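The **cutting board**, also called a chopping board, is a flat piece of wood, plastic, glass or another hard-wearing material on which food is cut. It is one of the oldest and plainest tools in the kitchen, and most households own at least one, often a very old one that came from a parent or grandparent and has been sanded down more times than anyone can remember. This article deals mainly with wooden boards, their making and their care.

## Origins

People have been cutting food on flat surfaces for as long as they have had blades, and a slab of tree trunk must have been among the first things to hand. Butchers and bakers worked on thick blocks for centuries before the thin board of the home kitchen became common. When saws driven by water and later by steam made sawn lumber cheap, even a modest home could afford a board or two, and they were often cut from whatever was left over after the furniture was finished.

In the hill town of Stolelari, where beech and maple grow close to the houses, board making was winter work. The Olteanu workshop there kept a sales book, and its busiest winter on record shows 1,877 boards sold, most of them between November and the spring thaw. Boards were given at weddings in the town, usually with the couple's initials burned into one corner, and quite a few of these are still in daily use (some with the initials almost worn away!).

## Woods

Hard maple is the favorite in much of North America. It has small, tight pores, a mild smell and a pale color, and it stands up to knives without being so hard that it ruins them. Beech, walnut and cherry are also widely used. Very soft woods such as pine scar quickly, though they are kind to a blade and some cooks are fond of them for bread.

Wide single planks are handsome but tend to cup and warp as the seasons change, so many boards are glued up from narrower strips. A maker may work in strips of a different shade for the look of it, and pale wood crossed by a couple of tan bands is a simple pattern that has never gone out of favor.

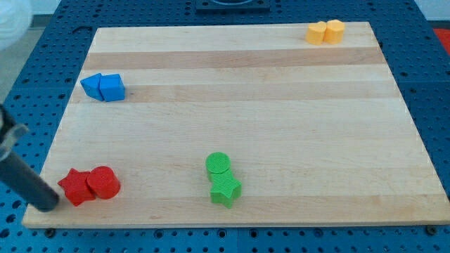 **How often should a wooden board be oiled?**

Once a month is a good habit for a board in daily use, and a new board does well with a few coats in its first week.

## Construction

There are 3 common ways of putting a wooden board together. In a *face-grain* board the broad side of the plank is the working surface, which shows off the figure of the wood and costs the least. An *edge-grain* board is made of strips turned on their sides and glued, so it is stiffer and wears more evenly. An *end-grain* board has the cut ends of the wood facing up, and the knife slips in among the fibers a little like a brush, leaving fewer marks. It takes a good deal more labor and glue, and the price shows it.

Misaki Furukawa, whose handbook for home woodworkers is still passed around in evening classes, recommended edge grain to beginners. She felt that a first board ought to be finished in a weekend and used on Monday's onions, and she had little patience with checkerboard patterns until a student had made several plain ones.

## Care

A wooden board should be washed by hand with warm water and dish soap, wiped, and stood on edge so that both faces can dry. Soaking and dishwashers are the usual causes of split glue joints. Food-grade mineral oil is the most common finish, sometimes mixed with beeswax, while olive oil and other cooking oils may turn rancid and sticky over time. Coarse salt and half a lemon will lift the smell of garlic.

Many cooks keep a separate board for raw meat and fish, and whichever material they choose, a board with deep grooves should be sanded smooth or retired.

## Collections

The Niltby Kitchen Museum holds roughly 3,000 boards, bread peels and rolling pins, the larger part of them given by the collector Antigoni Galanis, who bought her first at a farm sale and kept it by her own stove until the end of her life.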